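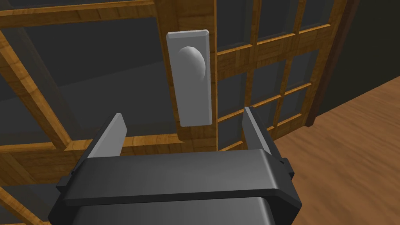
Old town library to open its doors again in October

Search this site Enter keyword Go

The town library of Dravalier will open again in October, after 26 months of repair work. The reading rooms were closed when water from the roof came into the upper floor and damaged many shelves.

The work was done by the building firm Nistach. It has put a new roof over the east side, changed the heating and repaired the old doors and windows. The town council paid 70 percent of the cost, and the rest came from gifts and from a loan.

"People asked me every week when they can come back," said Gadisa Gudeta, who is head of the library. "Now I can finally give them an answer, and I am very happy for it."

During the repair the library worked from two small rooms in the Sowa school. Readers could order books there, but there was no place to sit and read. The children's hour was stopped in the first winter and did not start again.
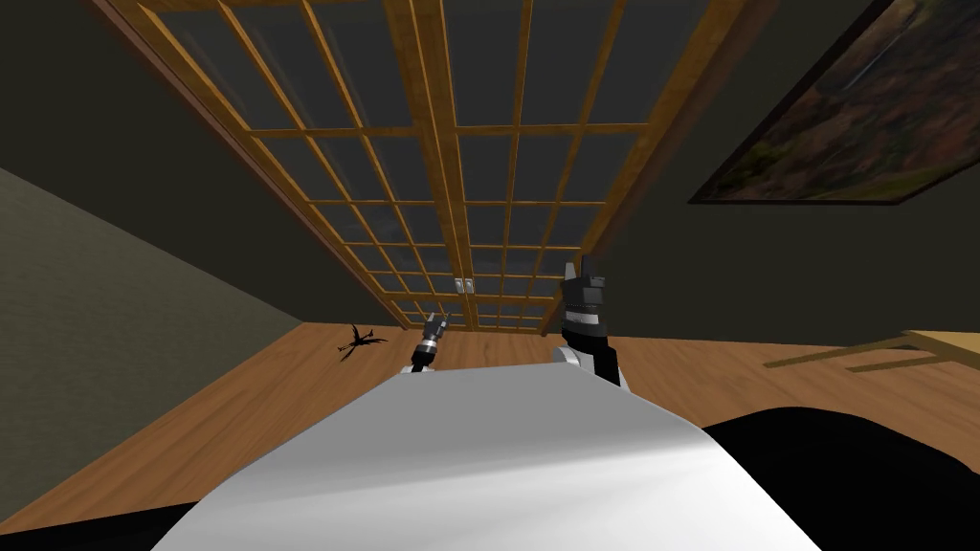 The new opening hours will be longer than before. The library will stay open until 8 p.m. on four evenings of the week, and students can reserve a desk for the whole day. There will be 30 desks for this purpose. The local history collection, with more than 200 maps, returns to the ground floor, where it is safer from water.

Library cards which ended during the closing time stay valid until the end of the year. New cards are free for children and for students.

Related items
Atis bridge closed at night for painting
Sowa school looks for music teacher
Council talks about new bus line to the station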